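The Pillow That Wasn't: How Fake Bedding Finds Its Way Home

March
By Hanna Zinchenko
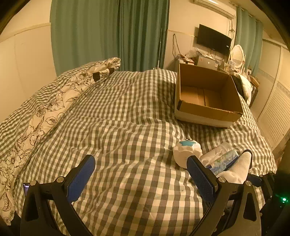
Photo: Volodymyr Hladun

My aunt bought the pillow in Villdale, from a stall she had walked past for years, and she was so pleased with it that she called me before she had even taken it out of its bag. It said Moroz on the label. It had the little sewn ribbon and the care tag in two languages, and it cost less than half of what the department store wanted. By the end of the month it had gone as flat as a pancake, and when she finally cut a seam open (she is not a patient woman) she found chopped foam in it, in four colors, where the goose down should have been.

I have been thinking about that pillow ever since – more than a grown person probably should – and it led me to a warehouse on the edge of town where the distributor Etport keeps the fakes it has bought back or been handed by unhappy customers. There are 293 of them on the shelves at the moment, mostly pillows and quilts, with a few sheet sets. Each has a paper slip pinned to it saying where it was bought and for how much.

The woman who showed me in let me squeeze as many as I liked. Some were dreadful. Others I would have carried straight to the register, and I had been reading up on this for weeks.

What gives them away, as a rule, is the stitching at the corners. Moroz closes its pillows with a double row, and copying that takes a second pass through the machine, so the fakes tend to have one row and a bit of hopeful zigzag. The labels are another matter. A print shop will run off 1,000 woven labels for very little money, and they look perfectly fine. I was shown a roll of 500 that had turned up in a parcel addressed to a curtain store, and I could not have told them from the real ones.

Bamar, which makes quilts at the cheaper end, has had the same trouble, and this surprised me. I had always supposed that people only bothered to fake the expensive things. But a plain quilt sells all year round, to students and landlords and new parents, and hardly any of them ever think to check it.

As for my aunt, she went back to the stall with the pillow under her arm and the foam in a grocery bag. The man gave her the money back without a word of argument and offered her a bolster at a discount.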